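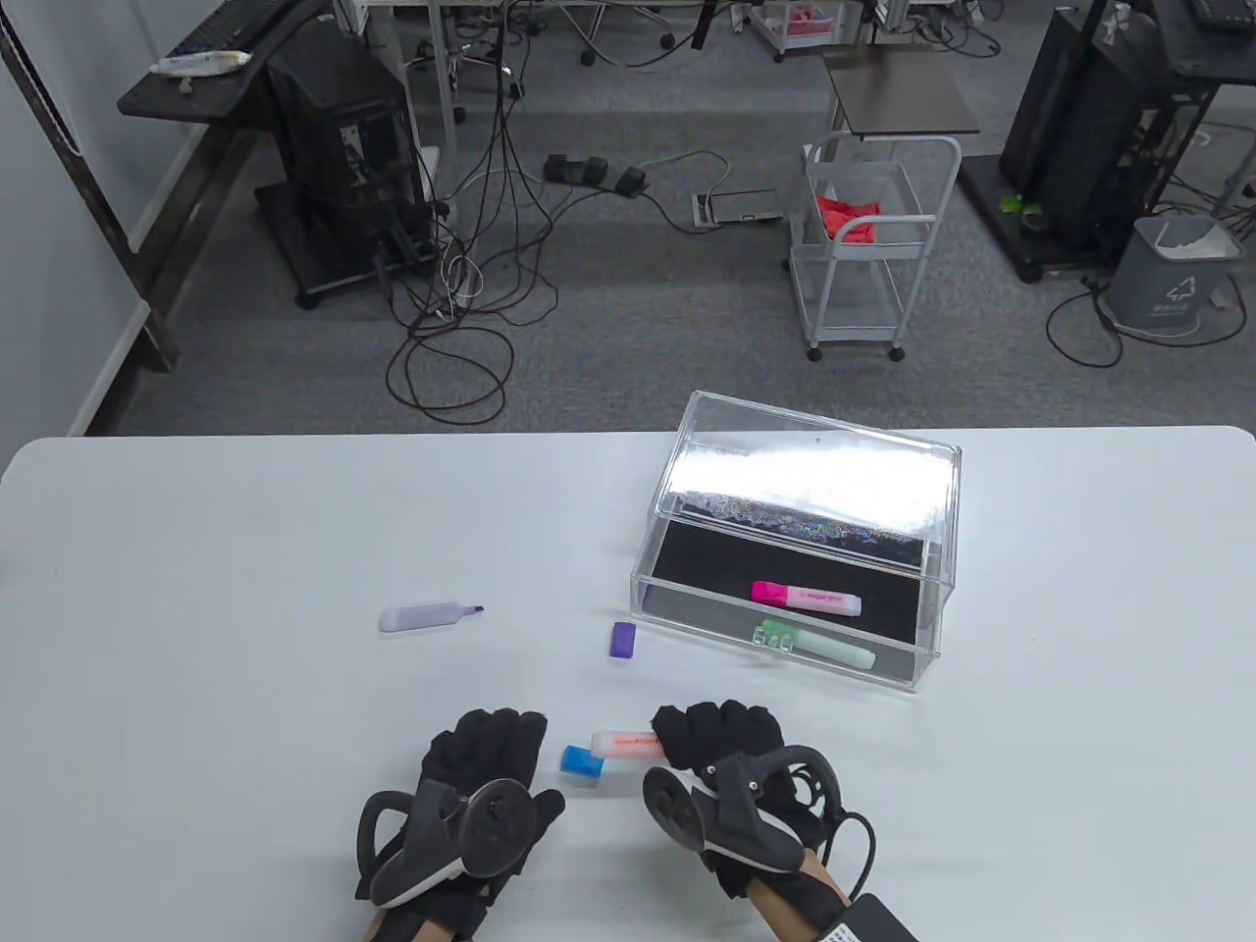

The Hem Is Part of the Dress: A Case for Measurements in Red Carpet Coverage

Red carpet coverage has a standard caption. It gives the wearer, the event, the label, the season if the dress came off a runway, and the jeweler. Sometimes it gives the stylist. It almost never gives a length, a fabric weight, a fiber content or a word about what was changed between the sample and the carpet. I think it should, and I think the omission does more damage to the way people buy and judge clothes than most of the things fashion writers worry about.

Take the column-dress season we have just been through. From January to May the dominant shape was a long, narrow dress with a high neck and no visible closure. I read 14 roundups of it. They called the shape "liquid," "clean," "severe" and, in four separate cases, "poured on." None of them said what the dresses were made of beyond "satin" or "jersey," and those two words cover so much ground that they are close to useless. Satin is a weave. It can be silk, acetate, polyester or a blend, it can be thin enough to read through or stiff enough to stand up, and each version falls from the hip in a different way. Jersey is a knit, and the same applies.

The weight of the cloth is the number that matters most here. A viscose jersey at 260 grams per square meter will hang straight and smooth over a seam. The same pattern cut in something much lighter will cling at the thigh, ride up with each step and show the edge of whatever is worn under it. A viewer who sees the first dress on a screen and buys the second in a store will conclude that something is wrong with her body. The dress is a different object. It shares a neckline with the one she saw, and the store was allowed to call it the same look.

Shopping pages make this worse. Stereo runs a large one, a "get the look" section that puts a carpet photograph next to five or six cheaper dresses. The matching is done by silhouette and color. I have no complaint about the prices or the labels chosen. My complaint is that the page carries no column for cloth. In its May edition a bias-cut evening dress was paired with a tube of stretch polyester from Trastia, cut on the straight grain, with a side zipper. Bias cutting turns the fabric so that the threads run diagonally down the body, and that diagonal is where all the give comes from. A straight-grain tube with elastane in it gives in a different direction and recovers differently. You can put the two side by side on a hanger and they do look alike. On a person who is walking or sitting down they have very little in common.

Trastia, to be fair to it, publishes the fiber content and the back length of everything it sells. The information was one click away from the Stereo page and was left there.
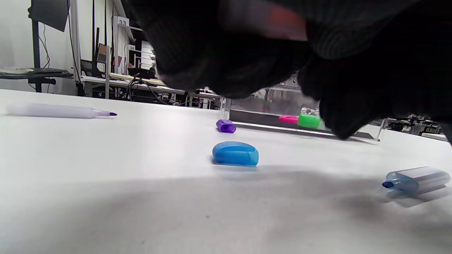
Length deserves its own paragraph, maybe its own column. A carpet gown is hemmed for one person in one pair of shoes. The usual practice is to fit with the shoes on and set the front hem so it just clears the floor, with the back left longer by whatever the designer wants. Change the heel by an inch and the hem is wrong. This is ordinary dressmaking and anybody who has been in a wedding party knows it. But the coverage treats length as a property of the design, so we get "floor-length" and "midi" and "tea-length" as though these were fixed. A skirt measuring 39 inches from waist to hem is floor-length on one woman and ends above the ankle on another. Print the 39 and the reader can hold a tape measure to her own waist and find out which she is.

The objection I hear most often is that readers do not want this. Carpet coverage is entertainment, the argument goes, and a caption with grams per square meter in it reads like a shipping document. I accept half of that. Most people looking at a slideshow want to see the dress and move on. But the same slideshows already carry carat weights for the earrings. They report how many hours of hand beading went into a bodice, a number supplied by the house and checked by no one. Readers put up with technical detail in captions all the time. What they are given is the kind that makes an item sound expensive, and they are not given the kind that would tell them how it behaves.

A second objection is that the houses will not release the numbers. Some will not. Hauksdóttir does, and has for several seasons. Its show notes list the cloth by fiber, weave and weight for every exit, along with the finished length of the sample and the height of the model wearing it. The notes are dull to read. They are also the only ones I keep, as I can go back to a coat from three years ago and know why the collar stood up. When one of the label's dresses turned up on a carpet this spring, a writer could have said in a single line that it was a wool crepe, what it weighed, and that it had been shortened. The coverage I saw said it was "architectural."

Brorkico takes the opposite position. It supplies a label name and a color name, and the color names are things like "hush" and "low tide." When I asked for the composition of a dress that had been photographed at two premieres, I was told the house prefers that the work be experienced as a whole. That is its right. A caption can say so in three words: "composition not disclosed." Food writers manage this with secret sauces and no one is offended.

Alterations are the part I expect the most resistance on. A sample dress is made to one set of measurements. By the time it reaches a carpet it may have been taken in at the side seams, let out at the bust with an added panel, lined, unlined, boned or taped to skin. I do not want a list of anyone's measurements, and I would object to a publication that printed one. The wearer's body is her business. The changes to the garment are another matter, and they can be reported without touching hers. "Strap added, lining removed, train shortened" says nothing about the person and a good deal about how far the finished dress has moved from the one on the runway.

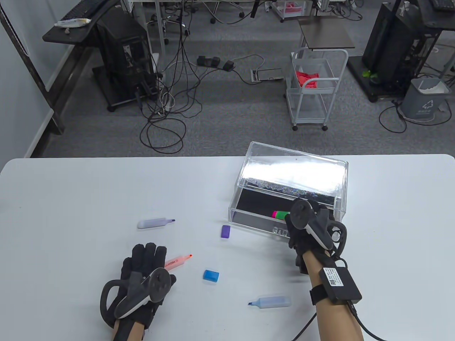 It also gives credit where very little is given now. The fitter who reset a sleeve overnight so that the wearer could raise her arm did skilled work, and the only sign of it in print is that the sleeve draws no comment. If the caption said "sleeve recut," a reader would at least know that there had been a problem and that somebody solved it.

I tried writing captions this way for one evening's arrivals, 30 dresses, using show notes, store listings and direct requests. I could fill in the fiber for most of them and the weight for far fewer. Length was the easiest, provided the dress had been sold anywhere. Alterations I could confirm on only a handful, all from stylists who seemed pleased to be asked. The extra text ran to one line per dress. My editor cut the weights and kept the lengths, and I would take that as a starting position.

The format I would propose is short. Fiber and construction first, then weight if known, then finished length from a stated point such as the waist or the shoulder, then alterations. Missing items are marked as missing and not padded with adjectives. Shopping pages should carry the same line for both the original and the substitute, set one above the other, with any difference in stretch or grain left for the reader to see.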